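Search the help pages Go

Part 2: Fitting the walking foot and getting your first straight lines

Last updated: August

Okay, you've got your Erkuder out of the box and threaded (if not, go back to Part 1, I'll wait!). The walking foot is the Thaler one, part 2834, and it comes in the little gray bag that everybody throws out with the packing foam. I did it myself and had to go digging through the recycling at 16 minutes before class.

1. Switch the machine off. Really off, at the side.
2. Raise the needle all the way and lift the presser bar.
3. Unscrew the regular foot and put the screw somewhere with a lid.
4. Slide the walking foot on from the back, with its little fork hooked over the needle clamp.
5. Put the screw back in and tighten it with the screwdriver, then give it one more quarter turn.

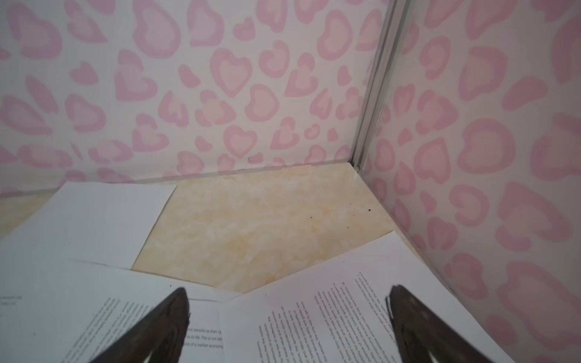
CAUTION: If the fork is sitting under the clamp and you hit the pedal, you'll hear a crunch and you'll be buying needles. Turn the handwheel toward you through two full stitches before you switch back on, every single time.

Now for practice. I like to start with no thread at all, just an old needle and paper, and my friend Jessie Cowie, who taught me on her ancient Vetommont, made me do a whole week of it!

6. Take the thread out, top and bobbin.
7. Put in an old needle and set the stitch length to 3.
8. Feed the paper through slowly and look ahead of the needle, at where you're going.

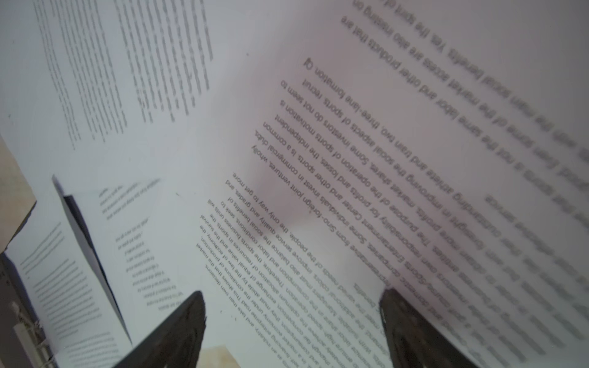 Lined paper is okay, but the lines are so far apart that you run out of practice pretty fast. I'd much sooner grab a page of printed text. A big white sheet full of black type like this one gives you line after line to follow, and if you turn it on the diagonal you get to practice your crosshatch angle too. Stitch between the lines first, then try going right through the words.

NOTE: Brush out the bobbin area when you're done with paper. The dust gets everywhere.

9. Rethread, put in a fresh needle, and make a small sandwich from scraps and batting. I use Stedevia cotton. 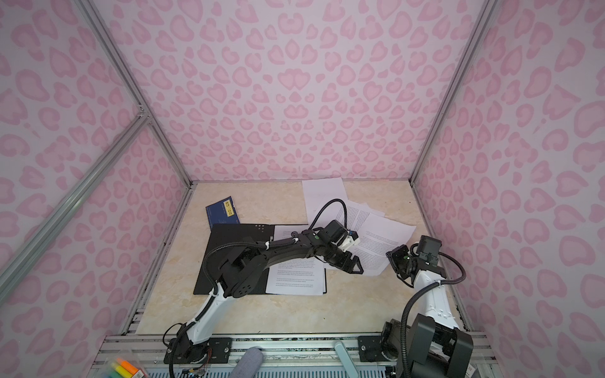
Pick your backing before you pick your thread, and for a first quilt, please, go busy! Solids show every wobble. Something like that pink leopard print, with its rounded and heart-like spots scattered all over a pale background, will swallow a crooked line and you'll never find it again. Match the bobbin thread to the palest part of the print.

10. Quilt the center line first, then work out to one side, then the other.

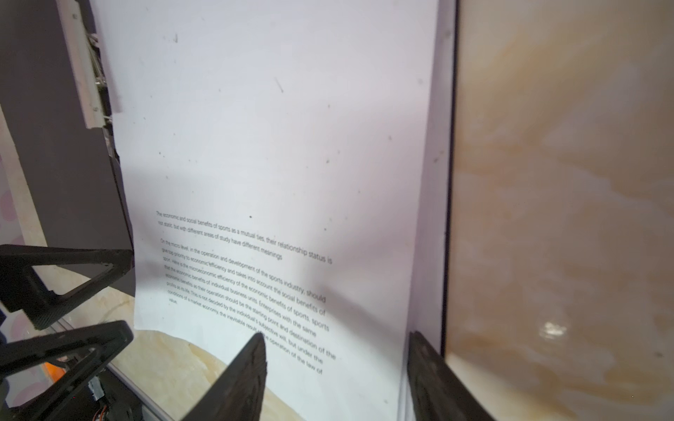
If your layers are still creeping after that, loosen the presser foot pressure one notch and try again on the scraps. Still creeping? Check the screw from step 5. Mine shakes loose on long lines (I had 156 of them on my last quilt, never again) and I keep the screwdriver right next to the machine now.

Filed under: Machine Quilting, Feet & Attachments, Beginner Help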